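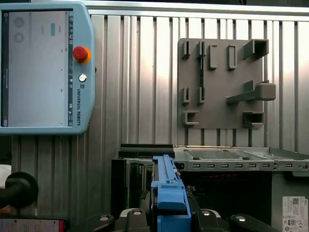
Posted by the office of the Hirnow Evening School, Zistville
Updated in November

Teacher of written English wanted, evening classes for adults

Our school is looking for a teacher for two groups of adult learners. Most of them work in the daytime in the workshops and shops on Kennedy Road, and they wish to write better letters, reports and job applications. The lessons are held in our rooms above the Gramell bakery, four evenings in the week, from 6 pm.

You will prepare the lessons, correct the homework and write a short report on each learner at the end of the term. We have our own course book of 172 pages, but you are free to bring other texts. Each learner writes one text of 500 words per month, and we ask that it is given back with comments within two weeks.

We expect a teaching certificate and very good English. It must not be your mother tongue; several of our teachers have learned it as adults. Experience with evening classes is welcome.

The contract is for one school year and can be made longer. Travel costs inside Zistville are paid.

Please send your CV and a letter of one page to the school office, or bring them by hand between 3 pm and 7 pm. Applicants whom we invite will teach a trial lesson of half an hour.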